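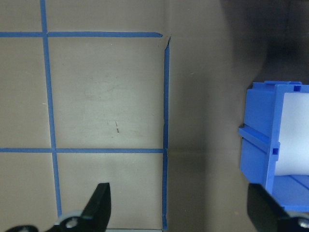

Blue painter's tape laid out in a grid.

Paid Participants Sought: Study of State Identification Card Applications

The Levitz Center for Public Policy is recruiting adults to take part in a study of how residents apply for state identification cards. Findings will be submitted to state lawmakers who are reviewing the documents an applicant must present, including proof of address and proof of name change.

The study will enroll 900 participants. Each will complete one online survey and one telephone interview lasting 30 minutes. Interviews are offered in English, Spanish and Vietnamese.

Who may apply

Applicants must be 18 or older, must live in the state, and must have applied for or renewed an identification card since March of last year. Persons whose applications were denied or left incomplete are strongly encouraged to respond. Current employees of the state motor vehicle agency are not eligible.

Compensation

Participants receive a $30 gift card after the interview. Partial payment is not available for the survey alone.

Privacy

The Center does not ask for immigration status, Social Security numbers or copies of any document. Names are stored separately from answers and are not shared with any government office.

How to apply

Complete the interest form at the Honine Street office or request one by mail - please mark the envelope "ID Study." Forms must be received by 28 May 2026. Selected applicants will be notified in writing.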